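Household cloth

Household cloth is the general name for the textiles kept and used in a home, apart from the clothes people wear. It takes in sheets, pillowcases, towels, tablecloths, napkins, tea towels, dusters, curtains and the many odd lengths that end up in a drawer waiting for a purpose. The older term, household linen, is still widely used, and has long outlived the days when most of these things were made from flax. A shop may sell a cotton sheet and a polyester tablecloth from the same linen department without anybody minding.

History

Spinning and weaving are among the oldest of household crafts, and for a very long time the making of cloth took up a great share of the working day. Flax had to be pulled, soaked, beaten and combed before it could be spun, and wool had its own round of washing and carding. Good cloth was dear as a result, and it was looked after accordingly. Sheets were left in wills, marked in one corner with stitched initials, and mended for as long as there was enough sound cloth to hold a stitch.

Cotton changed matters a good deal. Once it could be spun and woven by machine, ordinary families could own more than one change of bedding, and the great seasonal wash gave way by degrees to a weekly one. In the market town of Plillwood, where the Lenihan mill once turned out sheeting and towelling, the local museum keeps a collection of over 3,000 samples, many of them no bigger than a postcard and still pinned to their order sheets. Lenihan cloth was sold by weight as well as by length, and the heavier grades were known in the trade as Jullidel, a name that older residents still give to any stout white cotton. 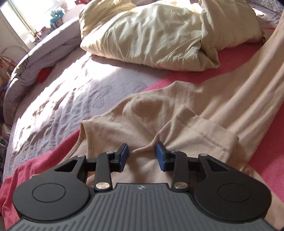 Weaving and knitting account for most of the cloth found in the home. In a woven cloth, two sets of threads cross at right angles, the warp running the length of the loom and the weft going from side to side, and the cloth keeps its shape fairly well when pulled along either of them. Knitted cloth is built up from loops and gives more readily, so it is favoured for fitted sheets and soft covers. A glance does not always settle which of the two one has, and with a piece of fabric such as the one in the photograph the surest way to tell is to look closely at the threads, or to give it a gentle tug in each direction. Felt is a third kind, made by pressing and matting the fibres together, though it is seldom used for anything that must go through the wash very often.

Care and mending

Most household cotton and linen will stand hot water, while wool and silk much prefer it cool. New cotton often shrinks a little at its first wash, and careful sewers wash a length before cutting it, especially if it is meant for curtains. Linen irons best while slightly damp.

The traditional remedy for a worn sheet is known as sides to middle. The sheet is cut in 2 down its length, the outer edges are joined to make a new centre, and the worn parts are hemmed at the sides, where they get far less wear. It leaves a seam down the middle of the bed, which some sleepers notice and others do not. Small holes are darned or patched, and a cloth past all mending may be torn up for dusters, a stage that can last nearly as long as the ones before it.

Storage

An airing cupboard is the usual place for bedding in British homes, and a chest or a deep drawer does just as well provided the cloth is thoroughly dry when it goes in. Lavender bags are an old favourite. In the Plallura valley, dried orange peel was used in the same way, and the sheets were refolded along fresh lines every July so that the creases should not weaken the threads.

See also
Bedding
Darning
Flax
Tea towel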